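Kesmont Puts Desk Tray Claims to the Test in Its Own Office

January 5, 2021 - Kesmont, which sells office furniture and desk goods to small firms, will begin a desk storage trial in February. The company says it is not yet convinced that trays and organizers do what their makers promise.

"Every catalog tells you a tray will give you your desk back," said Gisela Bustos, who runs product buying at Kesmont. "I have read that line for years and I have yet to see a number next to it."

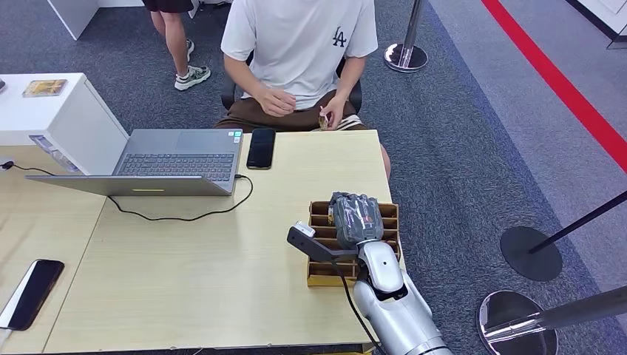 Kesmont will follow 40 desks for two months. Staff will keep their usual setup for the first month and get a divided tray for the second. Bustos wants to know if small things go back into their slots at the end of the day, or if the tray just becomes one more thing to work around. A wooden tray with slats across it, set close to the edge of a desk that also has to hold an open laptop, takes up room of its own, and she doubts that most buyers think about that before they order.

The trial covers two lines Kesmont now stocks, Brilura and Avgate. Neither maker is paying for the work.

Attila Fodor, head of sales, said the company has about 700 trays in its warehouse and would like to sell them. "If the results are poor, we will print them anyway," he said. "I'm not looking forward to that phone call."

Results will be posted on the Kesmont website.

Press contact: Katalin Borbély, Kesmont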